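News | Robotics & Automation
Print | E-mail

Futuda to Teach Robots Laundry by Hand

23 May 2025 — Futuda has begun a home study in Trondby on handling clothes.

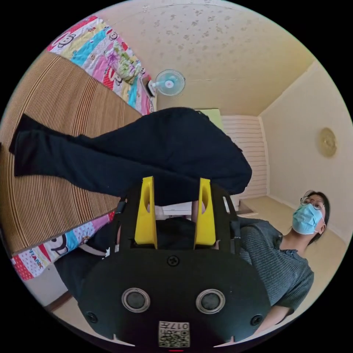

Participants guide a hand-held gripper through each task, and its recordings train the Owen robot arm.
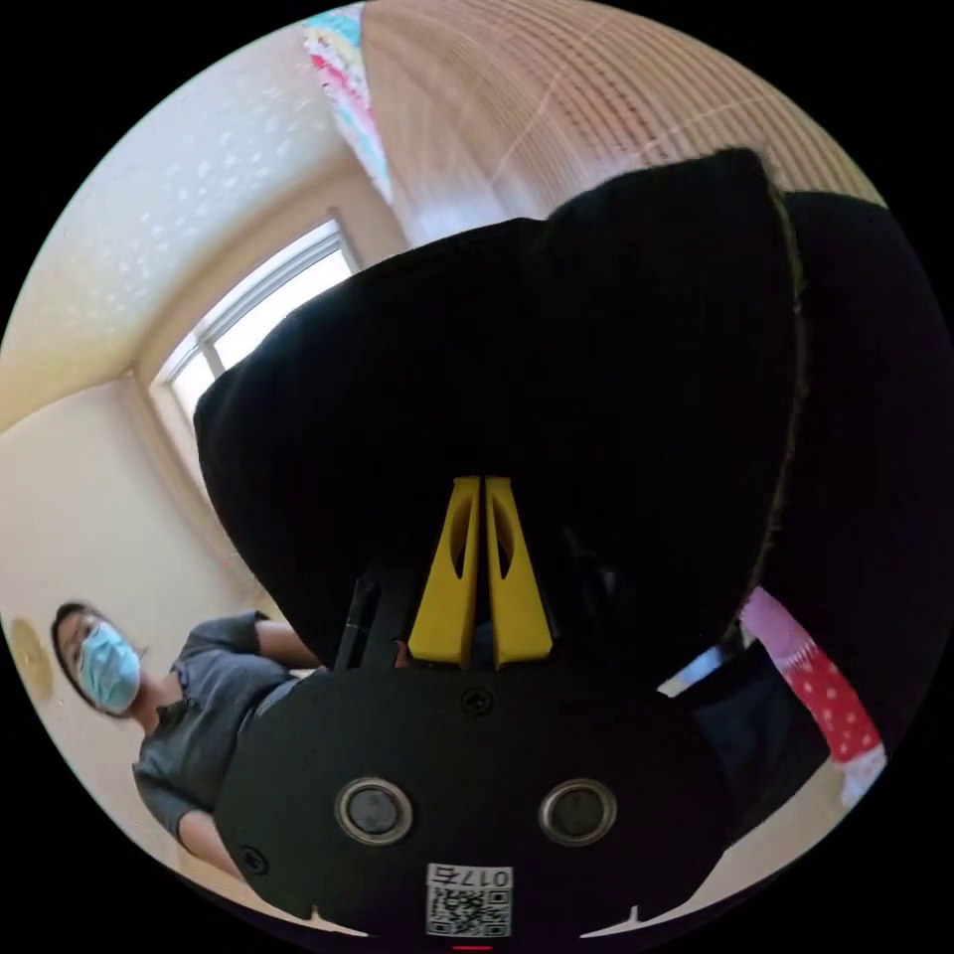

The study covers 11 homes and up to 700 demonstrations.

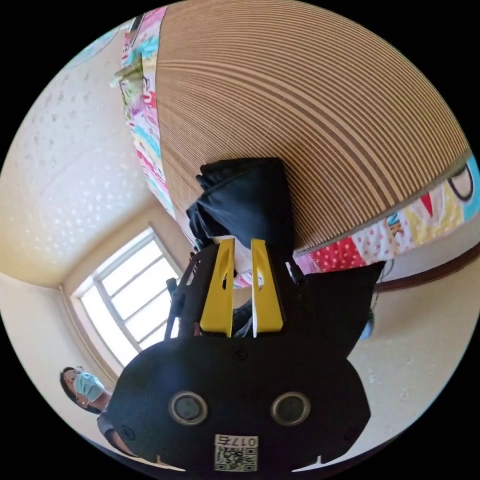 Next Steps

Trials begin in June.

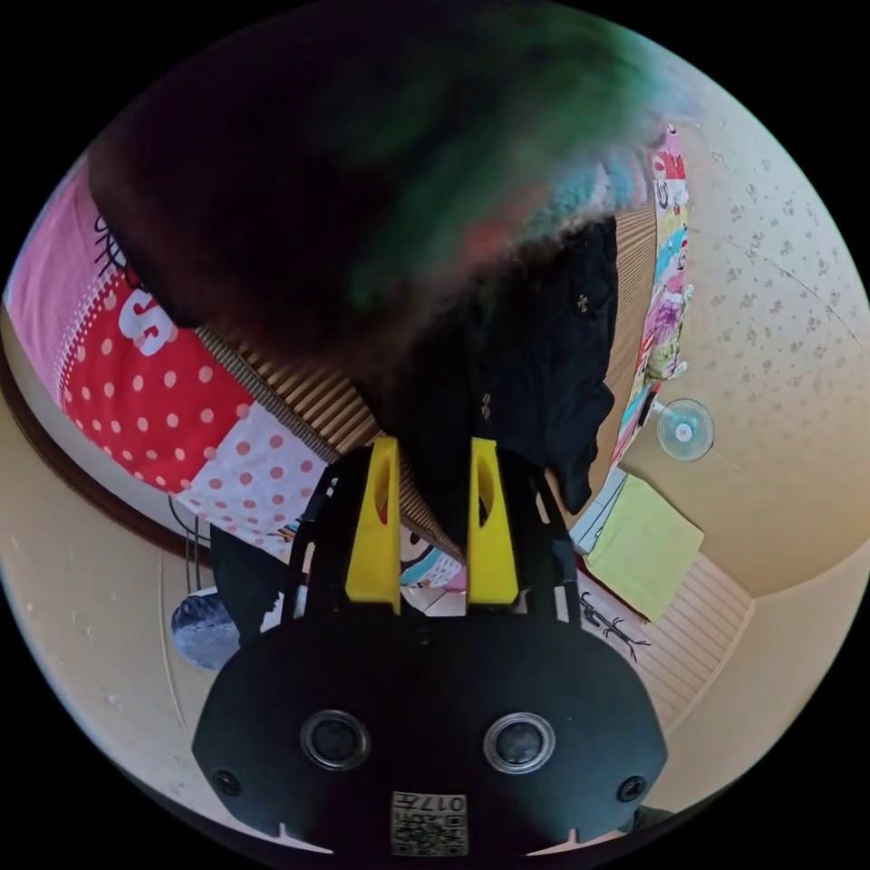 Dark clothing remains a priority for the project. Black garments, such as the one with two small gold-colored emblems, will form a separate test set.

Contact | © Futuda | Back to top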